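Entryway Shelf and Slipper Set: Inspection Checklist with Comments
Rultmont Home Share, Skinner Street workroom
Revised March

Use one sheet for each set. A set is one small shelf, one pair of house slippers and one potted plant. Mark each line OK, FIX or PULL. Anything marked FIX gets checked again from the top of its section after the repair. Anything marked PULL goes on the back rack with the sheet taped to it.

We went through 263 sheets from the old version before rewriting this one, and the comments people scribbled in the margins were so good that many of them are now printed under the lines they belong to. Keep them coming!

SECTION A. WORK TABLE

A1. Tabletop wiped and clear of grit, staples and stray screws.
Comment: Run a flat hand over the wood first. Grit under a shelf will scratch both the shelf and the table, and you will hear it before you see it.

A2. Table does not rock when you lean on a corner.

A3. Light is good enough to read the small print on a plant tag.
Comment: The afternoon sun from the Skinner Street side is lovely after 3 p.m. and shows up every dent. If you can save the finish checks for then, do.

A4. Slippers and plant set at the far side, out of the way of the shelf.
Comment: This one change has saved us so many crushed leaves. Love it.

SECTION B. SHELF, OUTSIDE

B1. Top panel flat, no bubbles, no lifted grain.
Comment: Look along it with your eye level with the surface. A bubble you can't see from above will jump right out at you.

B2. Edges tight all the way along. Press with a thumb every few inches.
Comment: A loose edge catches on socks and sleeves. FIX if the loose part is shorter than your thumb, PULL if it is longer or if it has cracked.

B3. Corners free of splinters.
Comment: Use the old nylon stocking from the drawer. It snags on things your fingers miss, and it is oddly satisfying when it glides the whole way around.

B4. No sharp metal, no screw tips poking through.
Comment: PULL right away if you find one. Please don't hammer a tip flat and pass it on.

B5. No sticky patches or smell of fresh finish.
Comment: If it smells, leave it in the airing corner overnight and check it again. Most of them come back perfectly pleasant.

SECTION C. SHELF, TURNING AND UNDERSIDE

C1. Shelf emptied before it is tilted.

C2. Tilted slowly, with support at two opposite corners.
Comment: Turning it on a slant across the table is fine and often easier than going straight over. Keep fingers off the corner that stays down. These little shelves feel light until all the weight lands on one knuckle.

C3. Never dragged across the wood.

C4. Joints closed. Push gently on one side, then the other.
Comment: A small creak is OK if nothing opens up. If you can slide a business card into the joint, mark FIX.

C5. Pads fitted where the shelf will touch the floor. Flurnel pads, the thick ones.
Comment: We tried the thin ones in the winter and they were worn through at the first home visit. The thick ones are wonderful. Press each for a slow count of 15 and don't stand the shelf on them straight away.

C6. Old price stickers and tape removed.
Comment: Warm the sticker with your palm and peel from one corner. Knife blades are not used on the shelves anymore.

SECTION D. LOAD AND STEADINESS

D1. Shelf stands level with nothing on it.

D2. Shelf stands level with the test bag on top. Test bag is 15 pounds.
Comment: Lower the bag, don't drop it. Leave it there while you do Section E and look again afterward. A sag often takes a few minutes to show.

D3. Shelf does not tip when pulled forward lightly from the top edge with one finger.
Comment: Think of a toddler reaching for the plant. If it starts to come toward you, it needs the wall strap and the strap note on the tag.

D4. Height with pads on is 32 inches or less.
Comment: Taller pieces are great, and Gridis House is glad to have them, but they go out under the wall-fixed sheet and never on this one.

SECTION E. SLIPPERS

E1. Both slippers the same size. Read both soles.
Comment: Yes, check every time. We have had a left seven and a right nine make it all the way to the door, looking like the best of friends.

E2. Soles clean and grippy. Rub each on the test tile.
Comment: A sole that skates on the dry tile is a PULL. Pretty doesn't count here, and this is the hardest line on the sheet because some of the pretty ones are really pretty.

E3. No loose threads or trim that could catch a toe.

E4. Inside felt by hand for tags, pins and tissue balls.

E5. Pair kept together until it is tagged.
Comment: One tucked over the other is fine on the table. Just don't stack anything on them, the soft ones hold a crease for days.

SECTION F. PLANT

F1. Pot has no cracks or chips that could cut.

F2. Outside of the pot dry to the touch, saucer packed if the pot drains.
Comment: A wet ring on a wood top is forever. Water the day before, never at the table.

F3. Leaves checked on both sides for bugs and sticky spots.
Comment: With the dense, small-leaved kinds, part the leaves gently and look down to the soil. It takes a minute and you get to spend that minute with a plant!

F4. Name tag present and the pet box filled in (safe, unsafe, not known).
Comment: "Not known" goes to homes without pets. No guessing from a photo.

F5. Pot sits steady and well back from the table edge.

SECTION G. PACKING AND TAG

G1. Shelf wrapped at the corners first, then around the middle.

G2. Slippers bagged together and tied to the shelf — not placed inside it, where they slide around.

G3. Plant carried separately and upright.

G4. Tag filled in on both sides, including the pad line from C5.

G5. Box, if used, closes without bulging and weighs under 70 pounds with everything in the same load.
Comment: Two people for anything awkward, even when it is light.

GENERAL COMMENTS

Since the far-side rule at A4 came in, broken pots have dropped to nearly none. Big improvement, and it costs nothing.

B2 is still the line most often left blank. Press all the edges, including the ones facing away from you.

Still open: a second test tile, and a better hook for the stocking.

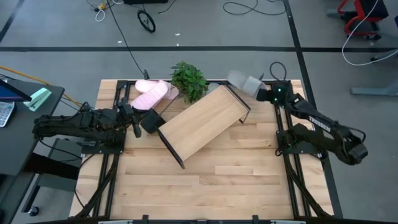
Sections A and C: shelf at a slant on the table, slippers and plant at the far edge.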